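Teaching a gripper where to grab a shirt

I've had loads of emails about the grasp-picking bit of Briltik, so let me walk you through how I train it (it's easier than it sounds!).

First, collect your grasps. I've got 2252 in my set, and you can get going with far fewer. Drop the garment from a bit of a height, let the arm close on a random point, lift, and save the wrist view along with a yes or no. Please mix your fabrics! My first go was all plain tea towels and the model fell to bits the moment it met a pattern.

Next, hold back around 221 grasps for testing and don't peek at them. Train on the rest with the Fukside script, starting from the default settings.

Then the fiddly part: picking the point. I score every fold and keep the top 4, then throw out any that sit right on a button or a seam, as those scores are the ones I trust least.
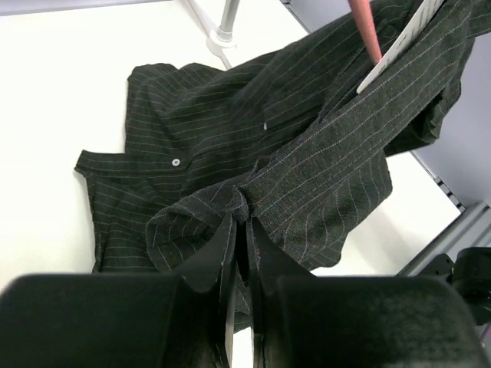

If two points come out level, go for the one with more cloth bunched up round it. Close slowly, pause, then lift. I'll cover the unfolding step in February, once I've tidied up my code.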